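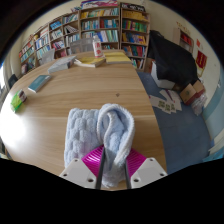 Grallico puts out Keto 2, and the towels finally behave

The new version of Keto came out this January, and I've been poking at it ever since (my coffee has gone cold more times than I'd like to admit). Keto is the open grasp planner from the small team at Grallico, and if you follow this page you know I have a soft spot for anything that tries to make grippers better with laundry.

So what's new? The big one is the fold finder. The old Keto looked for edges, which was fine for a book or a bottle and pretty hopeless for a thick, bumpy towel that has edges all over the place. Version 2 looks for a fold it can close two fingers on, then scores it by how much cloth it thinks is between the tips. You get that score back as a plain number from 0 to 70, and anything under 60 makes the planner back off and try another spot. You can change that limit in the settings file, and I already have.

The training set is 4000 short clips, all shot from the gripper's own point of view in ordinary rooms, with shelves and chairs and stuff all over the table. I asked Maribel Arboleda, who runs the perception side, if they ever thought about using a nice plain backdrop. She laughed at me! "We did that for the first version," she told me. "It worked great until somebody put a magazine down next to the towel."

There's also a new viewer called Molden, and I think it's my favorite part. It plays a clip back with the planner's picks drawn on top, so you can scrub to the moment the fingers close and see which fold it wanted and which ones it passed over. Before this I was reading log files with one eye shut. Molden runs on my old laptop without the fan going crazy, though it does take its time opening longer clips.

Not everything is in yet. Two-handed folding got pushed back, and the control side still sends its finger commands a bit late if you run the viewer at the same time. Maribel says that fix is next on her list. And if you were using the Flores plug-in to bring in your own clips, hold off on updating for now, as the file layout changed and the plug-in hasn't caught up.

Keto 2 and Molden are both on the Grallico downloads page, along with a small set of sample clips so you can try it without a gripper of your own. I'm going to run it on my fluffiest bath towels next and will post the scores when I have them.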